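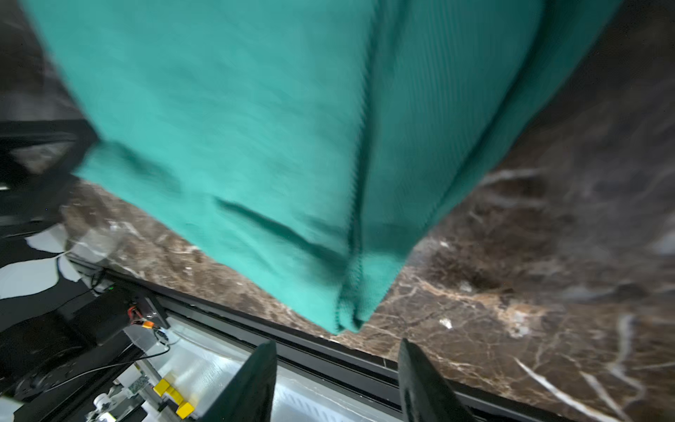

Section 4. Recording Cloth Handling Episodes

This section covers recording demonstrations with the Mikmont two-arm station and towels, shirts and other soft items. Read Section 3 (Camera Check and Homing) first. The steps assume that both arms are homed and the recorder software is running on the station computer.

One episode is one complete demonstration, from the arms at rest to the arms at rest again. A standard cloth set is 300 episodes. Each task sheet gives the starting layout, the goal and the time limit.

4.1 Before you start

1. Clear the tabletop of everything except the items on the task sheet. Tools, tape and cups left on the table end up in the training examples.

2. Check that cables on the lower level, below the table rail, are clear of the arm bases. Move each arm through its full reach once and watch for snags.

3. Wipe both wrist camera lenses with a dry lens cloth.

4. Open the Ustorov recorder and select your task from the list. The task code must match the code printed on the task sheet.

5. Look at the wrist views on the screen. Both fingertips must be visible in each view when the gripper is open. If they are not, go back to Section 3.

CAUTION: Keep hands and sleeves off the table while the arms are enabled. The stop button must be within reach of the operator at all times.

4.2 Recording an episode

1. Lay the cloth out as shown on the task sheet. For "random start" tasks, pick the cloth up by any point and drop it from elbow height. Do not tidy it afterward.

2. Step back behind the floor line and press the left pedal. A short tone means recording has begun.

3. Wait one full second before moving the leader arms.

4. Bring the open gripper in low, with the fingers pointed at the corner or edge you want. Close on a single layer where the task allows it.

5. Lift slowly until the cloth hangs free of the table or only its lowest corner is near the surface. Pause if it swings.

6. Carry out the rest of the task at a steady speed. Avoid sudden changes of direction. Fast moves blur the wrist view and make the episode harder to learn from.

7. Return both arms to rest and press the left pedal again to stop.

8. Mark the episode Good, Retry or Discard on the screen. The next episode cannot be started until you have done this.

NOTE: A missed grasp is not a reason to discard. If you miss, open the gripper, back off and try again in the same episode. Mark it Good if the goal is reached within the time limit. The model needs to see recoveries as well as clean attempts.

NOTE: Large items will cover most of a wrist view at times. This is normal. Discard the episode only if the cloth catches on the camera housing or pulls it out of position.

4.3 Changing items

Change the cloth after every 19 episodes, or sooner if the task sheet says so. Enter the new item number before the next recording. Items from the Pluvetwood kit have the number on a sewn label. For your own items, add an entry under Items > New with the type, main color and size.

Do not iron or fold items between uses. Put them loose in the bin.

4.4 When to discard

Mark an episode Discard if any of these occur:

- A person's hand enters the work area during recording.
- An arm stops on a force limit.
- The cloth falls off the table or over the rail and cannot be reached.
- The recorder shows "Dropped frames" in red.
- The wrong item number was entered and you cannot tell which item was used.

Discarded episodes are kept on the disk until the end of the session, then removed. To change a mark, open the session list, select the episode and press M.

4.5 Ending a session

1. Move both arms to rest and disable them.

2. Choose Session > Close. The recorder checks each file and lists any that are incomplete.

3. Choose Upload. The Mtshali server accepts up to 2000 episodes per batch. Larger sets are split without any action from you.

4. Wait for "Upload complete" before shutting down the computer. If error 2483 appears, the session name is already in use. Rename the session and upload again.

5. Switch off the arm power at the wall.

Section 5 explains how to review and trim uploaded episodes.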